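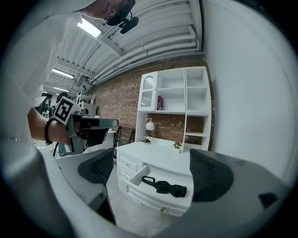
Umbrella in the top drawer, gripper in the other hand. March, Dundbridge.

I've been collecting demonstrations for 14 weeks now and a few people have asked what I do all day, so I'm writing it down.

The short version is that we hold a gripper in each hand and do a household job with them, slowly and properly, and the recordings are used to train a policy for a two-armed robot. No robot is involved at this stage. The grippers have cameras on them and the markers let the software work out where each tool is relative to the other. We also wear a head camera, which gives a wider view.

Most of this month has been drawers. The task list calls it "put away, small furniture", and the umbrella is the one I've done most. You open the top drawer, put the umbrella in, close the drawer. Then you reset and do it again. A good take lasts under half a minute. Zlatko Softić wrote the task list and he wants the start position changed every time, so the umbrella might begin on the cabinet top, or handed over from the other gripper, or already in the drawer and needing to come out.

The curved handle is the awkward part. If you grip it by the curve it swings round as soon as you lift, and then it catches on the front of the drawer. I now take it by the middle and tip it in handle last. Flora Morrison does it the other way round and hers go in just as well. We were told to keep both, as the training data is meant to have some variety in it.

Small brass knobs are worse than umbrellas. The fingers are soft at the tips and slide off if you come in at an angle. You have to line up straight, close, wait a beat and pull. I spent most of my first week pulling too early. Those takes were thrown out, which was fair.

Some things I do differently from when I started:

I move at about half the speed I would use with my bare hands. Fast takes look fine to me but the tracking drops out and they fail the check.

I keep the markers pointing outwards. It is very easy to turn your wrist and hide one without noticing.

I don't correct a mistake by poking at it. If the umbrella is across the corner of the drawer, I pick it up again and place it again. Edin Georgiev, who trains the models, says that the policy copies the poking too, and having watched it do so I believe him. We lost most of a batch that way, nudging drawers shut with the side of a finger.

I take the breaks. The grippers aren't heavy but your forearms know about it by three o'clock.

Our count for the drawer set stands at 2,546 accepted takes between all of us. The target per person is up to 200 a day, and I have only reached it once, on a day with nothing but the umbrella. Lamps and flower pots bring the number right down. You don't want to drop either, and both tip if you grip them high.

Last week I saw the first policy trained on our drawers, running on the arms at Jovamthorpe. It opened the drawer on 9 tries out of 14. On one of the failures it lined up with the knob, closed, waited a beat and pulled on nothing. I recognised the pause.

Next is the lower drawer, which means a lot of bending, and after that cupboards with glass doors. Vasilis has asked for softer finger pads before we start on those. I'll write again when we've done a few days of it.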